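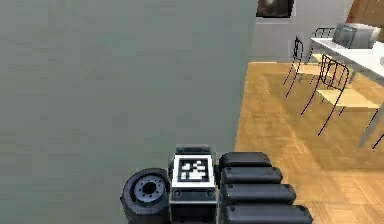

Planning and budgeting for a mobile manipulator

A mobile manipulator is a robot arm carried on a wheeled or tracked base. Planning for one covers the choice of machine, the computers and software that go with it, the space it will work in, and the cost of keeping it running. In research labs the process usually starts with a simulation budget and moves to hardware later, though the order varies with the type of funding.

Scope of a purchase

The listed price of a robot normally covers the base, the arm, a gripper and a charger. Items that are often quoted separately include spare batteries, replacement gripper fingers, cameras, an emergency stop that works at a distance, and shipping in a reusable crate. Import duty and insurance may fall to the buyer. Some suppliers include a training visit, and others charge for it by the day.

Printed square markers, known as fiducial markers, are used to help a camera work out where a part of the robot is. The markers themselves cost very little. The labor of mounting them, measuring their positions and repeating the calibration after a repair is a larger expense and is commonly left out of a first estimate.

Simulation before hardware

A simulated robot can be run in rendered rooms before a physical one is ordered. The main costs are graphics workstations, storage, software licenses where they apply, and staff time for building or adapting rooms. Planners use the results to settle questions of reach, turning space and camera placement. A camera view that takes in much of the robot's own arm leaves less room for the task, and this is cheaper to find on a screen than after a bracket has been machined.

Simulation is a weaker guide to wear, cable strain, battery aging and floor grip. Estimates for these are normally taken from the supplier's service records or from other owners.
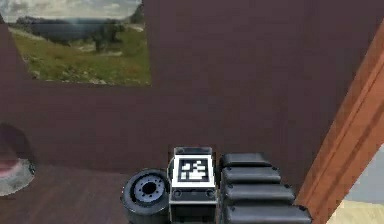 Dilside Robotics Department, Equipment and Planning Group

Room libraries

Home robots are tested in a range of interiors, and a room library is a budget item of its own. Ready-made sets are sold with furniture, wall finishes and flooring included. A low price may mean that doors and drawers are fixed shapes that can't be opened, so buyers are advised to check which objects move before comparing quotes. Variation in wall color, floor pattern and wall pictures is useful for testing vision software, while doorways and the gaps between pieces of furniture matter more for the choice of base.

Kitchens tend to cost the most to model. Refrigerators, cabinets and small appliances have hinges, handles and controls, and each one that the robot is expected to operate has to be built and checked separately.
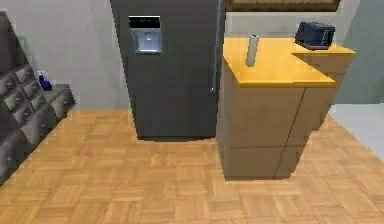
A common way to limit this expense is to list the tasks first and pay for moving parts only where a task calls for them. A robot that will carry bottles and cans across a room has no need of a working toaster. The same list can later be used to choose props for the physical test area, which should match the simulated objects in size and weight as closely as the budget allows.

Comparing quotes

Quotes are difficult to compare when they divide the work differently. At Dilside, the planning group headed by Urszula Tomaszewski asks each supplier to fill in the same sheet, with separate lines for hardware, software, spares, training and yearly support. In its most recent round the group considered two suppliers, Vederov and Borkowska. The Vederov arm was cheaper to buy, and the Borkowska arm came with a longer support term. The group chose Vederov and spent part of the difference on a second gripper.

Software support is treated in the same way. The department's room editor, Tusness, is licensed per workstation, and the licenses are renewed in June with the service contract.

Running costs

Yearly costs include support, batteries, consumable parts and technician time. Labs that share one robot among several projects also set aside money for changeovers, when cameras or grippers are swapped and recalibrated. A changeover at Dilside takes about two hours.

Space costs depend on the building. A charging area, a clear test floor and lockable storage for batteries are the usual minimum.

See also
Total cost of ownership
Robot gripper
Fiducial marker

Comments

Faraji Kashindye
The part on markers is right. We budgeted for printing and forgot the recalibration days. Could you add something on leasing?

Celina Szulc
Does the support line include loan units while yours is away for repair? Ours didn't and it cost us most of a term.

Barbara Michalski
@Celina Ask for it in writing. With us it was an extra on the Vederov quote, near the end of the sheet.

Jhosep Bermúdez
"See also" needs an entry for batteries. Otherwise useful, I've passed it to our purchasing office.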